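Open day at Nosthorpe lab draws a crowd for the laundry

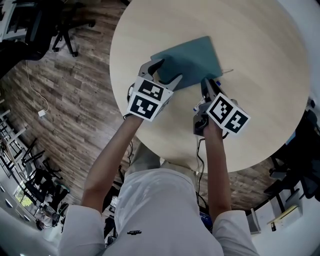
2 min read

People came to Nosthorpe on Sunday hoping to see the future, and were shown a teal cloth.

The robotics lab on Omby Road opened its doors for the afternoon, with coffee in the hallway and a sign asking visitors not to lean on anything. The main attraction was a round table where staff took turns handling a cloth with a gripper in each hand, the white cubes on them printed with black-and-white squares so that software can keep track of where the grippers are.

The lab, which works under the project name Skodanero, wants a robot that can fold household linen. Before that can happen, a person has to do it with the grippers, over and over, so there is something for the machine to learn from. The target for this cloth is 1000 recorded folds. As of Sunday morning the count stood at 940.

"We were hoping to finish in front of everyone," said Bhavana Iyer, who runs the project. "Then we let the public have a go."

The public was not a great help. Visitors were allowed two tries each at a practice table, and most of them used the first one to find out that squeezing harder makes things worse. Retired postman Afonso Amaral got two corners to meet and received a round of applause. His second try ended on the floor.

"I've folded sheets for forty years," said Laurinda Teixeira, who had come up from Thambiah with her grandson. "I couldn't do it with those things on. I felt like a lobster."

Her grandson, asked what he thought, wanted to know when the robot was coming out. It was not coming out. It was in a back room waiting for a part, and a poster stood in for it near the coffee.

Getachew Habte, one of the staff folders, took questions while he worked and seemed to be asked the same one all afternoon, which was whether it could do fitted sheets. His reply was that the team would like to get through the flat ones first.

The lab had put out 200 stickers and ran out before three o'clock. Another open day is planned for January, when Iyer expects the robot to attend. Towels are next on the list.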